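工作台记录 餐具摆放与收纳,六月,下午

今天接着弄餐具这一组。托盘、盘、碗、勺、筷子都从柜子里拿出来,放到浅木色那张桌子上,桌面照旧铺浅蓝白色的垫面。
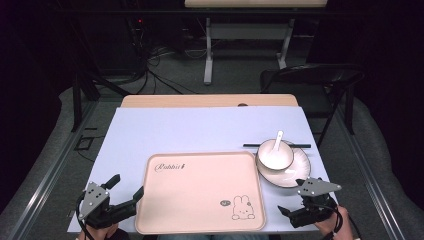 先记摆法,免得下次又各摆各的。粉色托盘居中,靠近操作的一侧,"Rabbit"字样在左上,兔子线稿在右下。白盘放托盘右边,碗放在盘上,勺子斜靠在碗里,勺柄朝左上。黑筷子横放在碗后面,一部分搭着盘子。这是起始状态,收拾的时候从这里往托盘里移。

移的顺序试了两种。

第一种,先筷子,再碗勺一起,最后盘子。筷子先走,后面就没有东西碍着盘子了。缺点是筷子先占了托盘里的位置,后面放盘子要么压住筷子,要么得把筷子往边上再推一次。托盘有一圈凸起的边,筷子推到边上会架起来,一头翘着,端的时候会滚。

第二种,先把碗连勺端到托盘一角,再移盘子,碗放回盘上,筷子最后放。多一步,但每样东西都只落在该落的地方,筷子贴着盘边放,端起来走到水池没有滚。以后按第二种做,第一种不再试。

勺子的问题单独写。勺柄搭在碗沿上,端碗时稍微一歪勺子就沿着碗沿转过去,声音很大。试过把勺子先拿出来放在托盘上,再端碗,稳是稳,但平白多出一个动作,而且勺子平放在托盘上不好捏起来。后来还是让它留在碗里,端碗时手放低一点,走慢一点。Kekham那边的做法是勺子扣着放,我们试了一次,勺底朝上,柄反而更不好拿,没有采用。

托盘本身:圆角,放圆盘还算合适,但盘子靠哪边要想好。靠右放会盖住兔子图案,靠左放会盖住字。之前有人按"盖没盖住图案"来判断放得对不对,这个标准换个托盘就没用了,建议改成看盘子有没有压到托盘的边。压边算没放好,没压边就算好,图案不管。

编号:这套餐具登记为322,托盘和盘碗勺筷算一套,不拆开登记。Mbwambo柜子上的旧标签写的是1621,那是上一批的号,标签已经撕掉,表里还没改,下次谁开表顺手改一下。

筷子两根要并拢再拿。分开放的时候容易只拿走一根,另一根留在桌上,垫面颜色浅,黑筷子倒是看得清楚,不会漏掉。白勺子就不一样,放在浅色垫面上不显眼,收完最好再扫一眼桌面。想过换一块深一点的垫面,Jesteck的目录里有深灰的,最小起订量是1000,不值得,先不换。

清洗:盘和碗边上有一圈深色或灰色的边线,洗的时候不要用钢丝球,用软海绵。托盘只擦不泡,印的字和图案怕泡久了掉。擦完竖着靠在架子上晾,不要叠在湿的碗上面。

垫面有一处老是起皱,在靠前的边上,托盘推过去会顶住。下午重新拉平,用胶带在桌子底下粘了两处,推了几遍没有再顶。胶带快用完了。

没解决的:
碗放回盘上时经常偏心,偏一点看不出来,偏多了端的时候会滑。要不要在盘底做个记号,还没定。
筷子放最后一步时,如果盘子太靠边,就没有地方放了,只能横着架在盘上。Lundumton寄来的那只大一号的托盘还没拆,明天拿来比一下尺寸。
碗勺一起端和分开端哪个省时间,今天没有计时,只凭感觉,不算数。

明天先做第二种顺序,连着做2轮,中间不改摆法。做完再换大托盘。碗已经洗好放在架子上晾着,勺子在最下面一格。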